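Cleaning the small bathroom, and keeping it that way

I have put off writing about the bathroom because there isn't much of it. It has a sink, a toilet, a cabinet over the sink and a door that opens inward and takes up whatever floor is left. But I did a full clean in December, the first proper one since we moved to Hiltside, and I made some notes.

The sink gets most of the dirt. Toothpaste dries on it, soap gets in behind the faucet, and if I leave it for a week there is a gray line around the drain that needs real scrubbing. If I wipe it every other day it takes almost no effort. I used to keep the cleaning things in the hall closet and I never went to get them, so now there is always a cloth in the bathroom. The one I like best is a mitt. You put your hand in it and go around the bowl, then the ledges, then the faucet last so it comes up without streaks.

For cleaner I have been through a few. Ultex was fine on the bowl but left a film on the mirror. The Weidemann one smells strongly of pine and I only use it on the toilet now. For the sink, plain dish soap and warm water does the job, and I go back over it with a dry towel.

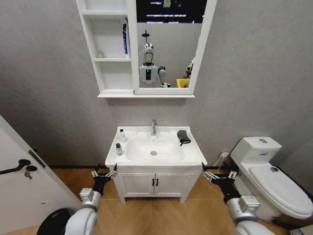

The sink, with the mitt on the right-hand ledge. Still a few reddish spots by the drain to deal with.

The cabinet took longer to sort out than I expected. The open shelves on the left side are narrow, and I had let them fill up with sample tubes, hotel soap and a hairbrush that belonged to neither of us. I took everything out and put most of it in a bag. I counted 18 things, and 15 of them went. The rule now is that the open shelves hold very little, and nothing goes on the sink except small bottles. Two is fine. When it gets to five or six I stop wiping around them and the dirt wins.

The vanity is an Etholm, white, two doors, on short legs. I wasn't sure about the legs when we bought it but I would get them again. A flat mop goes right under, and when I dropped an earring back there I could reach it with a ruler. The doors have recessed panels, though, and dust settles along the bottom edge of each one. An old toothbrush gets it out. I do that once a month or so – less often if I'm being truthful.

Still on the list: the caulk behind the basin, the hinge on the door, which squeaks, and a hook for the mitt so it can dry properly. I have a hook somewhere in the kitchen drawer. I'll put it up when I find the screws.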